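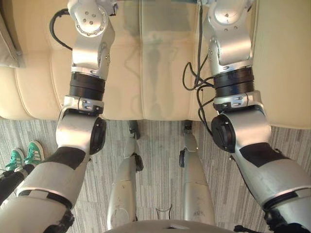
Kustbridge Robotics Club - Data Collection Group

Thread: Head view vs. wrist view for living room episodes

visska_dev
April 4, 2019
We have 249 episodes from the sofa setup and I want to settle the camera question before we record more. In the head view both arms hang into the picture and the legs take up much of the lower middle. My proposal is to mask the legs and torso and train on what is left. The target is 3,000 episodes by July.

matei_k
Against masking. The legs tell the policy where the body is relative to the sofa. If you black them out you also lose carpet between them, and that striped carpet is one of the few floor textures we have.

visska_dev
Joint states already give us the body. I don't need it twice, at the cost of that many pixels.

Carmela Tedesco
Joint states do not say where the sofa is. I am with matei_k on this one. My larger concern is the clear panel in front of the sofa. It carries a faint reflection of a standing figure, and our person detector will fire on that. Please tag those episodes separately - do not delete them.

plikidska
Has anyone gone through the wrist stream? The arm's own hardware covers a lot of it, and the near parts are soft.
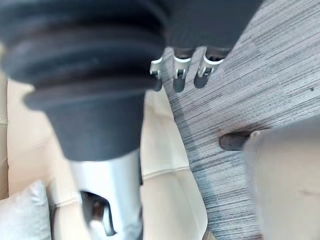
Wrist view: three metal clips at upper center, black bellows at left.

matei_k
The clips are sharp enough to label. So is the wood grain. I would leave the beige thing at lower right as "unknown", it is too blurred to name.

visska_dev
"Unknown" is fine for one object. If every near object ends up there, the class is useless. I would drop wrist frames below a sharpness threshold.

Carmela Tedesco
A threshold on the full image will throw out good frames. Compute it on the labeled box only.

plikidska
Agree with the box version. I can run 100 episodes both ways, masked and unmasked, 10 seeds each, and post the losses in this thread.

visska_dev
OK. Masking stays off until then. I still expect it to win.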